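Small-parts rules for hand-held gripper sessions
Forum: Data Collection Practice

trulton_ops
We are rewriting our house rules for hand-held gripper work in private homes. Draft 3 says:
Thin or flexible items (chains, cord, ribbon) are held between the jaws with the free end hanging clear of the linkage.
Set down before opening. No drops.
Check the pivot bolts every 2 hours. 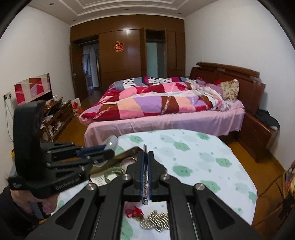
The disputed rule is the next one, on clutter. Draft 3 allows other small objects on the table during a grasp. One of our reviewers wants a bare surface.

haldane
Bare surface is wrong for home data. We went through 1,198 episodes in July and rejected 23. Clutter caused 2 of those. The rest were operator speed.

Fatstead
Disagree in part. Loose beads or fine chain under the jaws should be boxed before the next grasp. A link in a slotted arm stops the session, and you may not notice until the width readings drift.

haldane
Boxing them changes the task. Put a minimum clearance in the rule and leave the table alone.

Fatstead
Clearance measured from what? Jaw tips or lower arms? The arms swing wider.

trulton_ops
Lower arms, fully open. I'll add that to draft 4 and keep the clutter. Bolt check stays as is.

zurnura_lab
Add a line on straps. Ours work loose before the bolts do, and no checklist I've seen covers them.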